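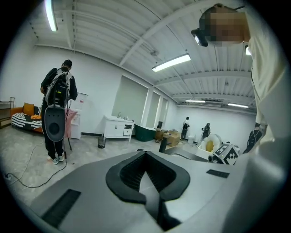 Hellgraues Gehäuse, matte Oberseite, dunkles V-förmiges Gummipolster.

Matte Kunststoffgehäuse reinigen

Matte Oberflächen verzeihen weniger als glänzende. Scheuermittel und Schmutzradierer polieren die Struktur stellenweise auf, die Flecken bleiben dauerhaft sichtbar.

Material
- Mikrofasertuch, 247 g/m², ungefärbt
- Neutralreiniger (hier: Brider N)
- weicher Pinsel
- destilliertes Wasser

Vorgehen
1. Gerät ausschalten und vom Netz trennen, Akku entnehmen.
2. Losen Staub mit dem Pinsel abnehmen, Schlitze und Vertiefungen zuerst.
3. 92 ml Wasser mit 2 ml Reiniger mischen. Nur das Tuch befeuchten, nie das Gehäuse besprühen.
4. In geraden Bahnen ohne Druck wischen.
5. Mit klarem Wasser nachwischen, sofort trocknen.
6. Gummiteile getrennt behandeln. Alkohol entzieht vielen Mischungen den Weichmacher.

Vor dem ersten Einsatz an verdeckter Stelle testen und neun Minuten warten. Bei lackierten Gehäusen gilt das auch für milde Mittel.

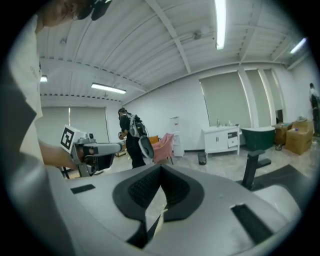
Ein Leser wendet ein, bei Soft-Touch-Lack von Brikmont habe schon der Neutralreiniger klebrige Stellen hinterlassen; er nehme dort nur noch Wasser. Für bereits klebrige Beschichtungen ist diese Anleitung nicht gedacht, die Schicht muss in der Regel ganz entfernt werden.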